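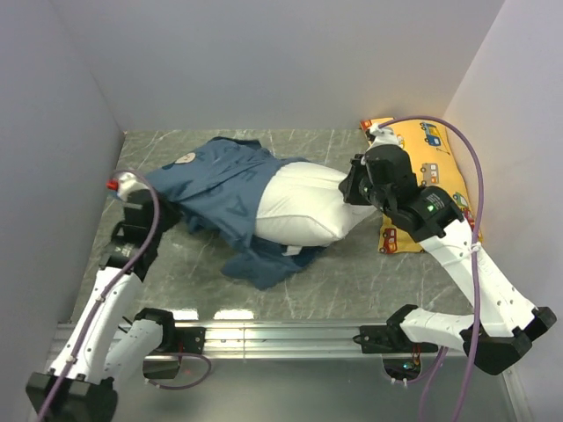
9 min read

Puspita Chong had the children's drawings taped up by ten, and at a quarter past the first family came in out of the rain and asked where to put the umbrella.

"Anywhere," she said.

Prendergast held its open day once a year, in September. The front half of the building got the coffee urn and the brochures. The back half got Mando, two arms on one rail, and a line of people waiting to look over the wall at it.

Declan Sheehan was 45th in that line. He knew because the girl at the desk had given him a ticket with the number on it. He had driven over from Tolow, where he had run the linen room of a hotel for 21 years, and he had not told anyone at work he was coming.

When his turn came the left arm was holding a blue shirt to the floor by its edge. The right one had a white pillow by the corner. The shirt was draped over the rest of the pillow, wrinkled. Another pillow, yellow, with a truck and a bus on it, leaned in the corner.

"Is it dressing it?" a boy asked.

"It's putting a cover on," said Puspita. "It takes its time."

Declan watched the corner. That was where he would have looked with a new hire, too. People grabbed the middle of a pillow and shoved. You could tell in 5 minutes who was going to last.

"You want to turn the cover inside out first," he said. "Reach in, take hold of the corners through the cloth, and roll it back over."

Puspita looked at his ticket and then at him. "Do you do this for a living?"

"I did over 2 hundred a day, before they gave me a desk."

"Would you show me?"

She found a spare pillow behind the brochure table, and a case that had been covering the projector. He did it standing up, the way he always had, with the closed end tucked under his chin. The boy asked him to do it again, slower, so he did it again. A woman with a stroller filmed the second one.

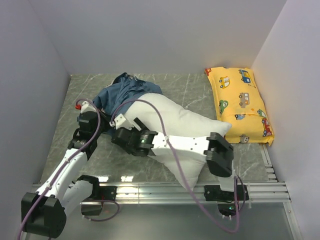
Short Fiction

The line had moved on by the time he got back to the wall. He stood at the side, where there was room. The cloth was bunched up high at one end of the pillow and the two grippers had come in close to each other, nearly touching. One white corner hung out over the rail.

"Lift," he said, under his breath.

Puspita was writing on the back of a brochure. She asked how he spelled Sheehan, and whether Tolow was far, and he said it depended on the bridge. She wanted to know about fitted sheets. He told her fitted sheets were another conversation.

"We're here until four," she said.

He got himself a coffee and came back.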